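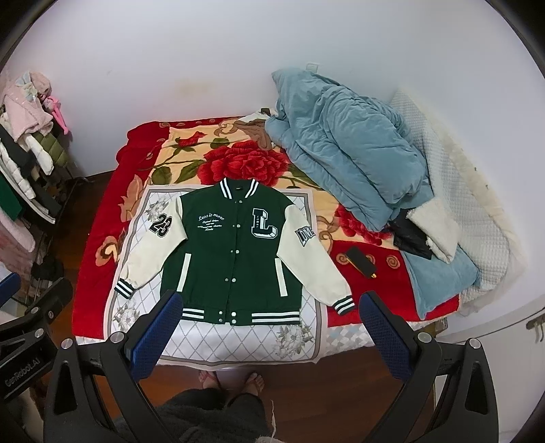 Cesham Robotics Club news

Our clothes-folding project has reached 179 logged attempts, most of them at jackets. Towels were conquered in July and we got cocky. Sleeves, we have learned, are where confidence goes to die, and snap buttons are worse.

The aim is 1,052 before the Bundano student challenge, where each team gets 70 minutes and a heap of laundry. New members welcome. Bring a jacket you're not too fond of, and please empty the pockets first.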